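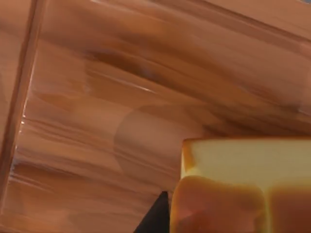
4.2 What we planned to buy, and how the list changed

I'll start with the money, which is where this project really started. When I sat down to plan the equipment for the food-handling cell at Lesholm, I had a spreadsheet, a grant with a hard end date, and a strong wish to order the arm on day one. I'm glad my co-author Kieran Dawber talked me out of that last part (he was fairly blunt about it, and he had the quotes open on his screen at the time).

The question for this section is a plain one: how much can you find out in simulation before you sign a purchase order? A lot of papers skip it. You get a hardware paragraph that says which arm and which gripper were used, and nothing at all on how anyone picked them or what they nearly picked instead. We kept our notes, so I can go through it in order.

Our first equipment list had 11 lines. The arm and its controller were the big ones, followed by the gripper, spare fingers, cameras, mounts, lighting, a table, a safety enclosure, a workstation, and a line for installation by Hoekstra, the integrator we were talking to. I had priced every line from quotes and had given no thought to the order we would need them in. That was my mistake! The arm had the longest lead time at 16 weeks, so I had put it first, and everything else was supposed to fit itself around the delivery. It looked sensible on paper. What it meant was that we would be locked into a reach and a payload before we had tried a single grasp on anything soft.

So we flipped it. We built the cell in Plumano, our in-house simulator setup, and gave ourselves until August to run the tasks there. The only spending in that stretch was the workstation and some of my time. I'd budgeted the time badly too, but more on that in a minute.

Figure 3 shows the kind of close-up view we were working with. The dark tip of one gripper finger comes up beside a loaf-shaped item, and the surface behind them is a glossy brown wood grain. I picked this view for the paper on purpose, even though it's far from the prettiest render we have. Look at how much is going on in the brown area: streaks, a pale highlight line, edges that seem to belong to something clear, and a faint round shape that I still can't read with any confidence. Views like this one changed our budget more than any table of specs did.

Here is how. In the first plan, the camera line was small. I'd put down two of the cheapest units that met our resolution target, and I'd put nothing extra against lighting beyond a basic panel. Once we started going through close-up renders, it was pretty clear that resolution was the wrong thing for me to be shopping on. A shiny surface fills up with soft doubled reflections, and the item you care about can end up squeezed into a corner with part of it out of sight. The bread-like item itself is easy enough to pick out, with that pale top and the golden lobes underneath. The trouble is everything behind it. If I had to tell somebody from this one view exactly where the clear panel starts, I'd be guessing.

We ran 100 simulated episodes for each candidate camera position and went through the failures by hand, which took me far longer than I had allowed. (If you're planning something like this, put the review time in as its own line. I had it folded into "setup" and it ate my whole month.) I should say that the still in Figure 3 tells you nothing about how its own episode ended, and I'm not using it as evidence for a success or a failure. It's there to show what a viewpoint this near the item gives you.

After the review, the list changed in these ways:

Cameras: moved from the cheapest units to a mid-priced model with a wider field of view, plus one extra fixed camera looking in from the side.

Lighting: went from a single panel to diffuse lights with polarizing film, ordered as a separate line.

Table: the glossy top was dropped for a matte one. This one saved us money, which was a nice surprise.

Fingers: spare sets went up to six. We wanted to try several tip shapes next to soft, rounded items, and Flodaso quoted us a better price on the batch than on single sets.

Arm: same class, smaller payload. Nothing in our task set came close to needing the bigger one.

The total stayed inside the grant. The smaller arm paid for most of the camera and lighting changes, and the table covered a bit more. Kieran would like it noted that he had suggested the smaller arm at our very first meeting, and yes, he had.

I don't want to oversell the simulator. It was useful for viewpoint, reach and layout, and it was a poor guide to anything where the item gives way under a finger. Our rendered loaf has very smooth, even surfaces, and real bread has crumbs, tears and a crust that varies from one bakery to the next. For that reason we kept a reserve for finger redesign and didn't let the simulated grasp results touch it. I also can't say how the reflections we rendered compare with the ones we'll get from real panels under real lights. We plan to check that with a borrowed lighting kit before the enclosure order goes in, and the enclosure is the one line on the list that still has no supplier next to it.

The revised list was frozen on 5/5/26. Installation by Hoekstra is now split into two visits, with the cameras and lights going up on the first and the arm on the second, so a late arm no longer holds up calibration work. Section 4.3 covers the camera layout in more detail.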